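Minutes of the project meeting, home recording group
Prodilwood office, small room, and by call from Wendura
January 31, 2025

The meeting was opened at the usual hour. The minutes from November were read and accepted with one correction: the word "failed" under point 2 is changed to "not reviewed".

1. Household recordings with the hand-held gripper
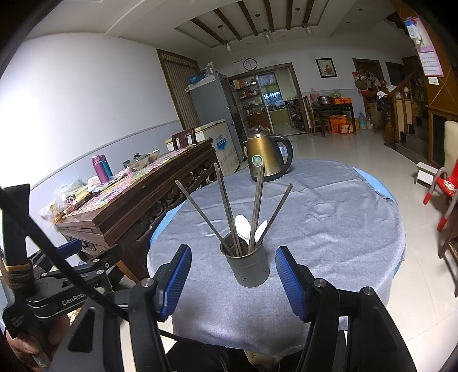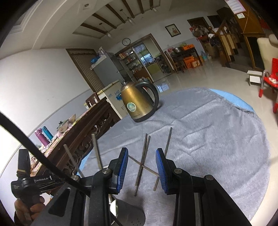 The group discussed how the Soler set should be divided before training. At present there are 603 recordings in it, and 83 of them have no written task name. Wendura asked that the task name is always written by the person who did the recording, on the same day. The Prodilwood side agreed, but asked for a short list of allowed verbs, so that "take", "pick" and "lift" do not become three different tasks. It was also discussed how much of the room the learning system should see. One opinion was to cover the background. The other opinion was that a home is full of objects and the system must learn to work among them – the gold or brass-colored kettle, the drink bottles on the carved table and the red plastic chair are in view in both pictures, and none of them should be removed or hidden. The second opinion was accepted. Background objects will not be labeled unless the task name mentions them.

Decision: the verb list will be sent by Prodilwood. The 83 recordings without a name stay outside the training set until they have one.

2. Thin and narrow objects

Chopsticks, spoons and thin metal rods were discussed together, as the difficulty is similar. The finger position must be very exact, and in the first review many recordings were marked "unclear" when the object was partly behind a finger. Wendura proposed to keep these recordings if the start and the end of the movement can be seen well. Prodilwood was not sure that this is enough for training. After some discussion it was agreed to make a trial with 37 recordings, reviewed by both sides separately, and to compare the marks.

It was noted also that the reviewers should not correct a slow or hesitating movement by cutting it. If the hand stops and begins again, this stays in the recording.

Decision: trial as described. The result is to be presented at the next meeting.

3. File transfer to Ekach

The transfer stopped 3 times this month. The files were complete on the second attempt, but the checking took over a full working day. Ekach will be asked to accept smaller packages. The question of who pays for the additional storage was not decided and is moved to the next meeting.

4. Other matters

The instruction sheet for new recorders exists only in the old version. Comments to the new draft should be sent in writing – please not in the chat, where they are lost.

The date of the next meeting will be sent by e-mail.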